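The great play food cull, part whatever

So the play food is finally sorted. I've been promising this post since September, and a couple of you have been very patient in the comments (hi Ewurabena!), and a couple of you have been less patient, and fair enough.

If you're new: I babysit my niece and a rotating bunch of her friends, and over the years I have become the person people give pretend groceries to. Every time somebody moves or has a kid go off to middle school, a bag shows up on my porch. Plastic lettuce. Felt eggs. A rubber steak that I swear smells like an actual tire. It all went into one big tub in the closet, and whenever the kids wanted to play restaurant they'd dump the whole thing on the floor, pick out the same few favorites and walk away from the rest. Guess who crawled around putting it back.

Lorena Aravena, who runs the toy swap over in Tenville, told me to stop thinking in terms of "a kitchen" and start thinking in terms of one order. Like, what does one customer ask for? Put that on a table with something to serve it in, and put everything else away. I thought that sounded kind of joyless, to be truthful. But I tried it with a cup, a tray, one vegetable and one dessert, and I was a convert by lunchtime.
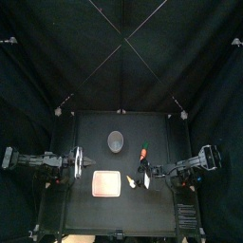
The reason it works, I think, is that kids don't need a lot of food, they need somewhere to put the food. That was the big discovery for me. We had mountains of groceries and hardly any dishes! The kids were serving soup out of a shoe. Once there was a cup and a tray in the mix, the game changed completely, and suddenly we had waiters and complaints and a manager (my niece, always my niece) and somebody who'd ordered a carrot and wanted to send it back.

So my first round of sorting was by dishes. I kept anything low and open that a small hand can get into. I got rid of the teapot with the lid that sticks, and a set of saucers so thin that they slid under the fridge, and a fancy little gravy boat I had a sentimental attachment to for no good reason. That one went to Adanech, who says her boys use it as a submarine.

Second round was the food itself, and this is where I got ruthless. My rules were pretty simple. If I had to ask what it was, it went. (There was a beige disk that got guessed as a pancake, a potato slice and "the moon.") If it only made sense with a second piece that was lost years ago, it went. If it had teeth marks deep enough to hold dirt, straight in the trash, and I didn't feel bad for one second. Anything with stickers on it got one try with warm water and dish soap, and if the sticker was still hanging on after that I gave up and called it decoration.

I also made myself deal with sizes. You know how play food never matches? We had a strawberry bigger than a chicken. I don't mind a bit of that, it's funny, but when the fruit won't fit in any of the dishes the kids get cross and then the fruit gets thrown. I held each piece over the dish I'd kept and if it didn't sit in there nicely, into the swap bag.
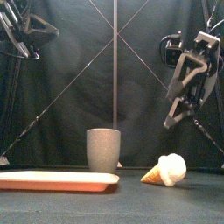

Desserts were the hardest category by a mile. Kids will give up a pretend green bean without blinking but you touch one cupcake and it's a riot. I let my niece make the decisions on these, with the deal that she could keep three, and she took it so seriously that it ate up most of Wednesday afternoon. The ice cream cone was never in any danger. It's her favorite and it's mine too, even though it has the one flaw every toy cone has, in that there is no standing it up, so it spends its life lying on its side like it is there, next to the cup. We've tried leaning it. We've tried a ball of play dough. My niece now tells customers that the ice cream is "resting," and they seem to accept that.

Several of you asked what I'd tell someone starting from zero, with no porch donations. I'd say don't buy the giant sets. They're mostly filler, and you'll end up with six slices of the same tomato. I paid five dollars for a mixed bag at the swap and got better stuff than anything I've ever bought new. Look for things with a strong shape and a strong color. A kid should be able to yell "carrot!" from across the room. Everything else is a bonus.

Which brings me to the carrot. I know I go on about it. But it's the perfect piece of play food, and Anselmo (my brother-in-law, long-suffering) has heard the speech so often he can do it for me. It rolls just enough to be interesting. It's good in soup, it's good on a tray, it's been a microphone and a rocket and once a baby's thermometer. And the leaves! Half the toy carrots you see have lost their tops, and then what have you got, an orange stub.
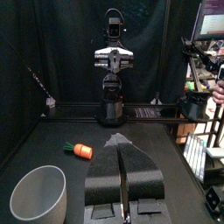 The carrot, leaves and all, with the gray bowl waiting for it.

As for storage, I'm down from the one monster tub to a shallow bin for dishes and a drawstring bag for food, and they both live on the low shelf where the kids can reach. I did try labeling them. My niece relabeled them. The bag is now called "LUNCH" and the bin is called "NOT LUNCH," and it's a better system than mine, so it stays.

The swap bag is by the front door and it's pretty full. If you're local and want first dibs on a giant strawberry, the rubber steak (bring gloves) or a whole lot of sliced tomato, leave a comment and I'll set it aside before Lorena comes by to pick it up. Next up is the dress-up trunk, and I already found a mitten in there that none of us recognize, so wish me luck!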